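Questions I Get About My Alterations and Mending

I've been sewing for other people out of my back room for a long time now, and the same questions land in my inbox every week. So I finally sat down and typed up the answers! If yours isn't covered, write to me and I'll add it.

Do you take one small job, or do I need a whole bag of stuff?

One small job is fine. A single button is fine. I do have a minimum charge of 175 for anything that goes under the machine, so a lot of people wait until they have two or three things to bring. Buttons and snaps sewn by hand don't count toward that (I do those in front of the TV).

Can you match my thread?

Usually. I keep a big drawer of Gimutel spools and I'm a little bit in love with it. Pinks are the tricky ones, there are so many of them and they all look right until you get to the window. If I can't get close enough I'll call you before I start. For topstitching I'd go a shade darker than the cloth, it sinks in better.
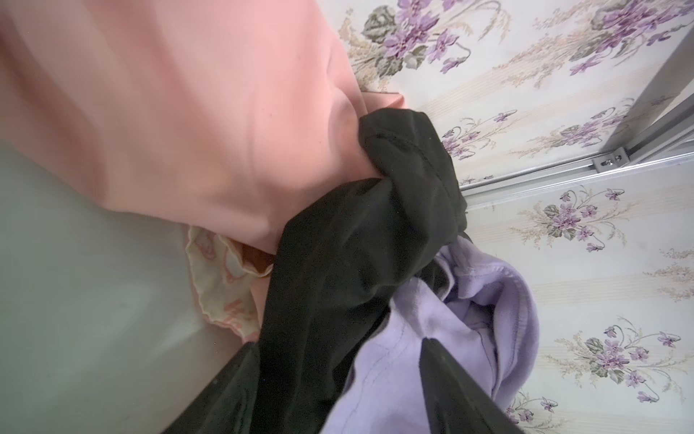 Will you hem satin and other slippery fabrics?

Yes, but give me an extra week. I pin inside the seam allowance only, and I baste the whole hem by hand before it goes anywhere near the machine. It's slow and I grumble the entire time. Please don't iron it before you bring it over, I've seen too many shiny patches from somebody's well-meant hot iron.

Should I wash things first?

Please! Cotton especially, and wash it the way you're going to wash it later. My friend Ehab Ouali once brought me brand-new pants straight from the store, I hemmed them perfectly, and after the first laundry day they were up above his ankles. He still wears them to garden.

What do you charge for a lined skirt or dress?

A plain hem on a lined dress is 999, and that covers both layers. Full gowns with a lot of underskirt I price once I've seen them on you. Bring the shoes you're going to wear, the exact ones.

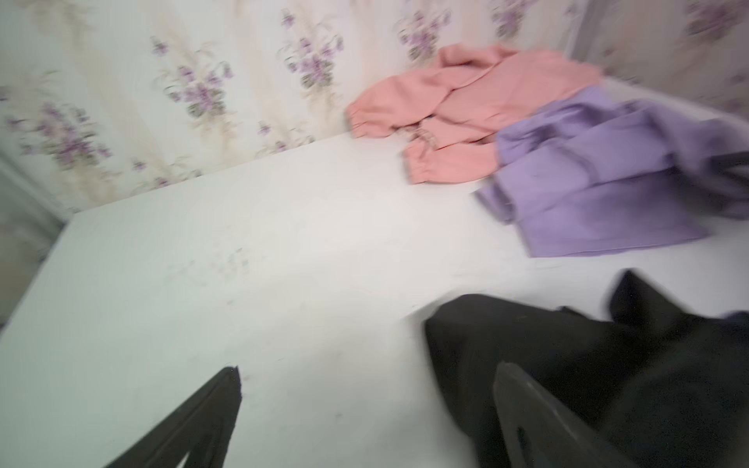 The white table and the flowery wallpaper.

Can you fix a zipper or does it have to be replaced?

Try me before you give up on it. A lot of the time the slider has just worn loose and I can swap that and leave the rest alone. If teeth are missing down near the bottom, I can sometimes sew across and shorten the opening a bit. Missing teeth in the middle mean a new zipper, sorry.

Do you make clothes from scratch?

Not anymore, except for family. If you want something made, I send everybody to Hicham Abdelaziz at Naciri, who cuts a much better jacket than I ever did.

What machine do you use?

An old Urier that weighs as much as a small child. It does straight stitch and zigzag, and it goes through denim without complaining. I have a newer one too with over 2 dozen fancy stitches on it, and I think I've used four.

When are you closed?

All of January. I rest my hands, oil everything and sort the scrap bins. Anything you drop off before then gets finished before then, so don't worry about your coat.

How do I drop off and pick up?

Message me first and I'll give you a time. Put your name on a piece of paper and safety-pin it to the item itself. Bags get separated from their contents around here more than I'd like. I hold finished work for two months, and I do send reminders, so check your spam folder.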